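Irnosside Nesting Bowls, Set of 2
Item 1423
Sold by Kadthorpe Kitchen Supply

Two bowls for mixing and serving that store one inside the other. The larger bowl is pale green on the outside and goes on the bottom. The smaller one is white ceramic and sits inside it, with its rim above the green one, so you can get hold of it without tipping the stack.

The set takes up the shelf space of one large bowl. The green bowl is the one most people use for dough, salad and washing fruit. The white bowl is a good size for eggs, batter or a side dish, and it looks fine on the table. Both are sold together only. We don't split sets, and we don't carry spare single bowls.

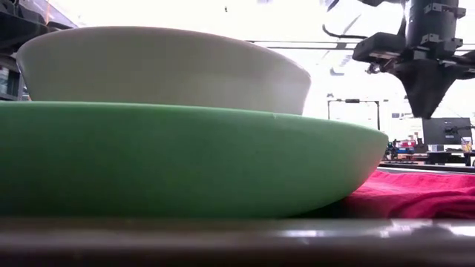 Can I put the bowls away right after washing?
Dry them first, inside and out, and then stack them. Water caught between the two can make them stick together. If that happens, leave them on the counter for an hour and lift the white bowl straight up.

Care
Wash by hand or on the top rack. Use a soft sponge on the outside of the green bowl, as scouring pads will leave marks on the finish. Don't move either bowl straight from the refrigerator to a hot oven. If you stack other dishes inside the white bowl, put a folded cloth in between.

Shipping
Each set ships in one carton with a cardboard ring between the bowls. Keep the ring if you plan to store the set for a long time. Orders leave our warehouse within 2 working days. Shipping is free on orders over $51.

Returns
Unused sets can be sent back in the original carton. If a bowl arrives chipped, send us a photo of the bowl and the carton and we will replace the whole set. Write to Sheila Horrocks in customer service and include the item number.

Availability
The first run of 1000 sets is nearly gone. The next delivery is due in March, in the same colors. Shops that want to order by the carton should contact Ivan Zinchenko at the trade desk.

Page updated Jan 26, 2025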